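Room (architecture)

From the open reference library, Buildings and Dwelling section

A room is an enclosed or partly enclosed space within a building, set apart from other spaces by walls, partitions, screens or changes in floor level. Most rooms are entered through a doorway, which may or may not be fitted with a door. The word is also used for the use to which a space is put, as in bedroom, dining room or waiting room, and in many languages the size of a dwelling is stated by the number of rooms it contains.

Early dwellings

The oldest known houses in many regions consisted of a single space in which cooking, sleeping, storage and work took place together. Division into separate rooms came about gradually and at different times. In some places it began with the keeping of animals under the same roof, which called for a wall or low barrier between the two halves of the building. In others the first separate space was a store for grain or tools.

At Narnska, the remains of a row of houses show both stages. The earlier buildings have one hearth and no inner walls. The later ones, raised on the same footings, have a cross wall of clay and stakes, with a narrow opening at one end. Wear in the floor suggests that the smaller space was used for storage and was entered less often.

Growth of the separate room

The larger houses of the medieval period in Europe were arranged around a hall, with private chambers at one end and service rooms at the other. Rooms often opened directly into one another, so that reaching the furthest chamber meant passing through all those before it. The corridor, which gave each room its own entrance, became common in large houses from the seventeenth century and in smaller ones considerably later.

The parish survey of Pleka lists 1,718 rooms used for living or sleeping, together with their windows and fireplaces. It is often cited in local studies because it records the use of each room in the words of the householder. Many rooms are given more than one use, and the same room may be called a kitchen in winter and a workroom in summer. In 80 of the houses surveyed there was no inner door of any kind, and openings were closed with cloth hangings.

Size and proportion

Rules on the smallest permitted size of a room are found in most modern building codes. They usually set a floor area, a ceiling height and a share of window to floor. Older custom was less exact. Builders in timber districts were limited by the length of the beams at hand, and a room was seldom wider than a single beam could span. In the Ekon valley, where tall trees were scarce, houses tended to be long and narrow, with up to 4 rooms in a line.

Ceiling height affects warmth, sound and the movement of air. High ceilings were favoured in hot climates and in public buildings, while low ceilings were usual where fuel was costly.

Openings and boundaries

The boundary of a room may be marked by a full wall, by a half wall or by trim alone. Door frames cover the joint between the wall and the opening and protect the edge of the plaster. Wide openings without doors came into favour in the twentieth century along with the open plan, in which cooking, dining and sitting areas share one space and are told apart mainly by their furniture - a table, a line of cabinets or a change of floor covering.

The open plan has drawn criticism for noise, cooking smells and the loss of privacy. The Pettigrew housing scheme, built to an open plan throughout, was altered within 20 years of its completion, when many residents put up partitions of their own.

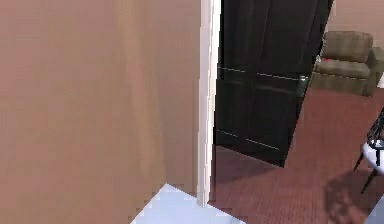
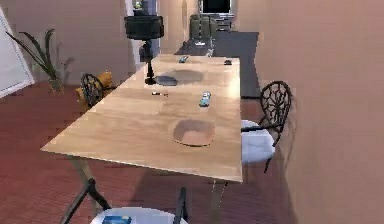
Computer-rendered interior views: a white door frame with a dark cabinet beyond (first), and a long wooden table with a black lamp (second).

See also

Corridor
Doorway
Open plan
Partition wall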